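Home Projects Reports People Downloads Contact

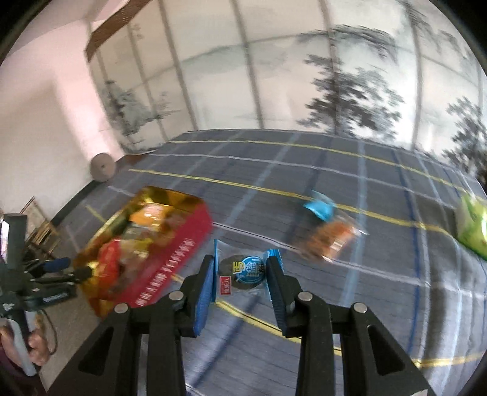
1. What the project was supposed to be

Our project was to write a rulebook. The course handout called it "a good practice guide for hand-held gripper work at a shared table," which took up a full line of our title page and scared off everyone else on the sign-up sheet. Rajeshwari Bhat and I got it by being late to the meeting.

The task itself is easy to explain to a grandparent. You hold a gripper, you pick up a wrapped snack, you move it in or out of a box. The recordings go toward teaching a robot arm to do the same. The rules are there so that the person using the recordings in July can tell what the person making them had in mind.

We began with the Nambiar checklist, which the lab had been using before us. It has 50 items. Item 12 and item 31 contradict each other, and item 44 says "see item 45," which says "as above." We kept nine of them.

2. The rules we ended up with

Grip. Take flat packets by the ends and let both pads touch before lifting. Squeeze until the packet is held and then stop. Our first draft said "apply appropriate force," and Veronika Auer, our supervisor, wrote "meaning what?" in the margin. She wrote that in a lot of margins.

One packet at a time. If two come up together, put both down and mark the attempt as a fault. Do not shake one off. Shaking one off was very popular in the first session.

Two people at one table. Each person says "in" before reaching over the box and "out" after leaving it. We tried hand signals, but a hand holding a gripper is not free to signal anything, a fact we discovered at a later stage than we would like to report.

Food. Handling stock stays wrapped and is never eaten, including at the end, including if it is the last good one. A split wrapper goes in the trash and gets a line in the log. Eating stock lives in a separate bag with a separate label. Both authors signed this rule. One author has since signed it again.

Cloth. Patterned tablecloths are allowed. Plustard, the older guide we read for comparison, wants a plain surface for everything, but homes have tablecloths, and a robot that can only cope with a bare table is going to have a hard time at my aunt's. Smooth the top before starting and leave the hanging sides alone.

Resets. Change the layout between attempts. People put things back exactly where they found them, which is good manners and bad data. We wrote "move at least two items and turn one," and even then there was a certain amount of moving things back.

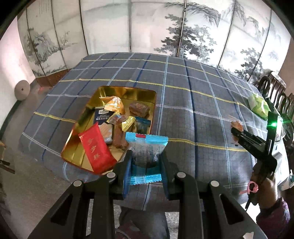 Is it acceptable to redo an attempt that went badly?
Do a new one, but keep the old one and label it as a fault. A dropped packet is useful to whoever trains the robot later, and a set of recordings in which nothing is ever dropped should make a reader suspicious.

3. Checking whether anyone followed them

We logged 1,465 attempts under the new rules and went through 500 of them by hand, splitting the work by coin toss. I lost most of the tosses. Of the 500, 484 met every rule. The other 16 were mostly missing "out" calls — people are keen to announce that they have arrived and less keen to announce that they are leaving.

This is a check on whether people obey rules, and says nothing about whether a robot learns better from them. We wanted to test that too. Gasent, the scheduling page for the training computer, offered us a slot two weeks after the report deadline.

4. What we would change

The fault log needs fewer categories. We borrowed them from the Rukell template, where "slip," "drop" and "uncontrolled release" are three separate things, and the two of us could not agree on which was which when we compared notes. One box marked "fell" would do.

The rulebook should also fit on one side of paper. Ours is four pages, and the copy taped up by the table shows only page one. Compliance with page one was excellent.

Veronika has asked for the list of rules as a separate file, without the commentary. It is on the Downloads page under the course name.

Back to top | Contact the project office | © Student Projects, all reports remain with their authors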